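# Tenir sans écraser : le soufflet, l'étiquette et la règle

Chez Limska, la consigne affichée à l'entrée de la cellule tient sur une feuille. On y lit la force de serrage maximale, la vitesse autorisée quand un opérateur se trouve dans la zone, et une phrase que Kedir Mekonnen a fait ajouter au printemps : « Un doigt souple n'est pas un doigt sans danger. » Il en avait assez d'entendre le contraire en réunion.

Les pinces à doigts souples se sont installées dans les ateliers de tri et de conditionnement avec une réputation de douceur. Elles saisissent des articles en plastique de formes très différentes sans qu'il faille changer d'outil à chaque série. Sur le papier, elles simplifient tout. Dans les faits, elles obligent à réécrire une partie des règles, parce que les procédures en vigueur ont été pensées pour des mors rigides.

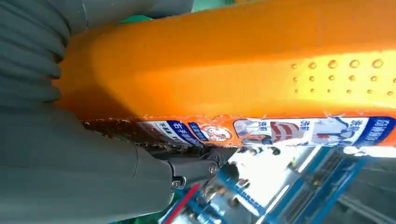

**Hirero, pôle Sécurité et méthodes**

Le pôle rédige depuis trois ans les fiches de bonnes pratiques du groupe, qui servent aussi à deux sous-traitants. La dernière porte le numéro 109 et concerne la préhension d'articles étiquetés. Annick Aubert en a coordonné la rédaction. Elle reconnaît que le sujet paraît mince. « On nous a demandé pourquoi il fallait une fiche entière pour des étiquettes. Il suffit de passer une matinée devant une cellule pour comprendre. »

Une étiquette qui se décolle change la prise. Le bord déchiré peut glisser sous le doigt et masquer un code au moment de la lecture, ou laisser de la colle dans les plis du soufflet. Les salissures posent le même genre de difficulté : un dépôt sec à la jonction de l'étiquette et du plastique suffit à créer un point d'appui que personne n'avait prévu au réglage. La fiche 109 demande donc que les essais de prise soient faits avec des articles dans leur état réel, étiquettes abîmées et traces comprises. Les échantillons neufs restent admis pour la mise au point, mais pas pour la validation.

La règle a été discutée. Heino Pētersons, responsable de production, craignait qu'elle n'allonge les délais. Il avait raison sur ce point : une validation occupe désormais environ 40 prises par famille d'articles, là où l'on se contentait auparavant de quelques passages devant le chef d'équipe. Il continue de trouver le chiffre élevé pour les petites séries et l'a fait inscrire au compte rendu.

La deuxième partie de la fiche traite du relief. Les picots moulés, les nervures et les bords arrondis se comportent différemment selon l'angle d'approche. Le texte impose de noter l'orientation de l'article à chaque essai, avec un croquis si nécessaire. Quand l'étiquette est imprimée dans une langue que l'équipe ne lit pas, l'opérateur doit la conserver ou la photographier, sans tenter de deviner la matière ou la fonction de l'objet. La famille d'articles se choisit sur la géométrie et la masse mesurée.
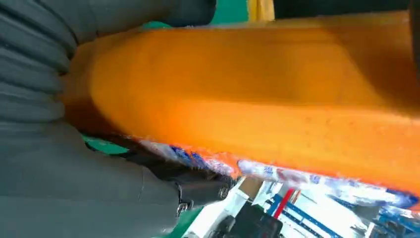

Reste la question du mouvement. Une prise jugée correcte à l'arrêt peut se dégrader au transfert, surtout avec un article long tenu par une extrémité. Rimantas Pärn, qui règle les cellules du site, recommande de procéder en trois temps : serrage à l'arrêt, déplacement lent, puis cadence de production. Aucun passage à l'étape suivante n'est permis si l'article a tourné dans la pince. « Les gens veulent tout de suite voir la cadence. Moi aussi, d'ailleurs. »

L'entretien des doigts occupe la dernière page. Les plis se nettoient en fin de poste avec un chiffon non pelucheux, robot consigné. Les vis de la partie rigide, à la base du doigt, sont contrôlées chaque mercredi et le résultat est reporté dans le registre de la cellule. Une fissure, même courte, entraîne le remplacement du doigt ; la réparation à la colle, pratique assez répandue, est interdite. Les câbles à proximité du bras doivent rester hors de sa trajectoire, y compris ceux que l'on pose « juste pour un essai ».

Rasa Luik forme les nouveaux arrivants à partir de la fiche. Elle a renoncé à la lire en salle et commence maintenant par la cellule, un article à la main. Les stagiaires remplissent eux-mêmes une feuille d'essai, puis la comparent à celle de leur voisin. Les écarts portent presque toujours sur la même case, celle de l'orientation. Une version révisée du formulaire est à l'étude, avec des flèches à cocher à la place du champ libre. Elle doit être testée en mai sur la ligne Priedītis, où les équipes de jour et de nuit utilisent encore deux modèles différents.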